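Rumuvness Place Names: word list and audio index

README for the June release

Contents

names.csv, the main table, one row per place name
variants.csv, spellings found in older sources, linked by name_id
audio/, spoken forms, one WAV file per recording
sources.txt, short codes for every printed or handwritten source
changes.txt, what was altered since the previous release

Summary

This dataset gathers the place names of the Rumuvness district as they are spelled on maps, in parish registers and in everyday speech. It has 1578 names. Of those, 244 have at least one recording by a person who grew up in the district. The rest are text only for now.

It covers settlements, farms, fields, streams, rocks, fords and a few named corners of roads. Street names inside the town of Traltau are left out because the town keeps its own register.

Who made it

Ffion Sayce started the list and still edits the main table. Sorin Costache built the variant table and wrote the checking script. Beca Pritchard made most of the recordings. Lowri Rosser reads the older handwriting and has the final say on doubtful spellings.

Columns in names.csv

name_id: a number that never changes, even if the name is corrected
headform: the spelling we recommend
type: farm, field, water, rock, road, settlement or other
parish: one of the parish codes in sources.txt
easting, northing: to the nearest 100 metres, blank if the place can't be located
status: current, remembered or lost
note: free text

"Remembered" means a living speaker knew the name but doesn't use it any more. "Lost" means we have it only on paper. Please don't merge the two. They were merged in the first release and it took most of a winter to pull them apart again.

How headforms were chosen

Where local speakers agree, the headform follows them, even if the printed maps differ. Where they don't agree, we use the oldest spelling that a present-day speaker can still recognize. Hyphens are kept only if they appear in two sources. Capital letters follow Canadian government practice for the generic part of a name, so it is Pistach Brook and Ho Rock.

Ho is a special case. It's the name of a rock, a field and a farm, all within walking distance, and older registers use it for any of the three. These rows carry the note "Ho, unassigned" if the source gives no further clue. Charalambos Karagiannis has offered to go through the land tax rolls and sort out as many as he can.

Recordings

Speakers were asked to say the name twice, slowly and then at normal speed, and then to use it in a sentence. Files are mono. Background noise has been left alone, apart from trimming at the start and end. Speaker names are not published. The speaker code gives decade of birth and parish, nothing more.
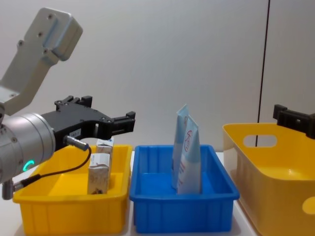

Page last changed: June, 4:40 p.m. (L. Rosser)

Known problems

Roughly 128 rows in the field category have no coordinates. Most come from a single estate plan that was drawn without a scale.

Accented letters in variants.csv turn to garbage if the file is opened directly in some spreadsheet programs. Import it as UTF-8 and they come through properly.

Two parishes changed their boundary between sources. The parish column gives the present parish; the old one is in the note.

Coverage of the Pistach valley is thin. We had few speakers there and the surviving registers are water-damaged.

Using the data

Text files may be reused with credit to the Rumuvness Place Names list. Recordings may be used for teaching and study, but ask first if you plan to broadcast them. A speaker can withdraw a recording at any time, so check changes.txt before you rely on an older copy.

Corrections

Send the name_id, the column and what you think it should say. A source is welcome, and "my grandmother called it that" counts as one if you include her parish. Spelling questions go to Lowri, anything to do with the script or the file format to Sorin.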